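The Case for the Folding Table

Institutions tend to furnish their shared rooms once and live with the result for decades. A long fixed table is ordered, bolted or simply too heavy to lift, and from then on every lunch, meeting and holiday meal has to suit it. The Lindemann residence did this for 19 years. Its dining hall held one table, which seated 56 people on paper and was full perhaps twice a year.

On the remaining days, a handful of residents ate at one end of it, and the rest of the hall served no purpose. Proposals to hold a sewing class or a dance there were turned down on the grounds that the furniture could not be moved. It is the position of this office that a dining room should be able to change its shape between breakfast and evening.

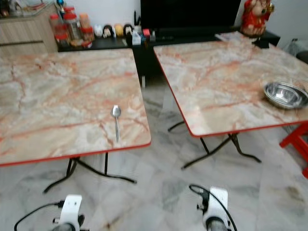

Small square tables on folding legs meet that need better than anything else on the market at a comparable price. Two of them pushed together will serve a family. Set apart, they allow one person to prepare food while another lays out bowls and spoons, with a clear path between. Stools that can be carried in one hand complete the arrangement.

The objections deserve a fair hearing. Folding tables are said to wobble, to pinch fingers and to look temporary. The first two complaints are often justified in cheap models, and any buyer should open and close a table several times before signing for it. The third is a matter of taste, and a weak reason to keep a room closed. Mhairi Mowat, writing in the Kurnemura housing bulletin, argued that heavy furniture gives a hall dignity. Residents who want to use that hall on a Sunday afternoon may hold another view of dignity.

Cost also matters. Lindemann set aside 1060 dollars for refinishing its long table, a sum that would have gone a good way toward replacing it – and the refinishing would have been due again within a few years.

We therefore ask that the next furnishing plan give folding tables first consideration in every shared dining room, and that storage space for them be marked on the floor plans from the start.

Griltum Office of Shared Housing | Contact us | Copyright Griltum. All rights reserved. | Back to top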